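Last updated: August 27, 2025

The owner of the Kakitz coffee stand in Setholm has never thought of himself as a cyclist. In May he rode 2287 kilometers anyway, on a secondhand touring bike, to raise money for the town's hospice.

"I'd done 60 kilometers in one go before that, once," he says. "I was sore for a week."

He set himself a target of 100 kilometers a day and missed it on four of them. Headwinds were the main problem. A broken spoke cost him most of a morning, and the nearest shop was a place called Nedeljković, where the mechanic wouldn't take any money for the repair.

"He put it in the collection tin instead. I got a lot of that - people who'd hardly heard of Setholm."

He slept in a one-man tent and cooked on a gas stove. The one luxury was a bag of Java beans and a hand grinder.
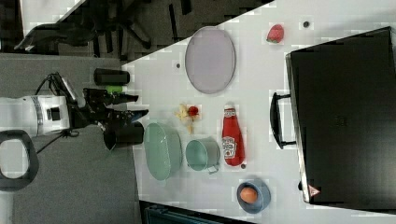

"Everyone told me to leave the grinder at home because of the weight," he says. "I left the spare shoes instead. I'd do the same again."

Donations are still being counted and the hospice will keep the page open through the fall. He has no plans for another ride yet, though he hasn't sold the bike.

"My knees are fine now," he says. "Ask me in the spring."

14 comments
Share 38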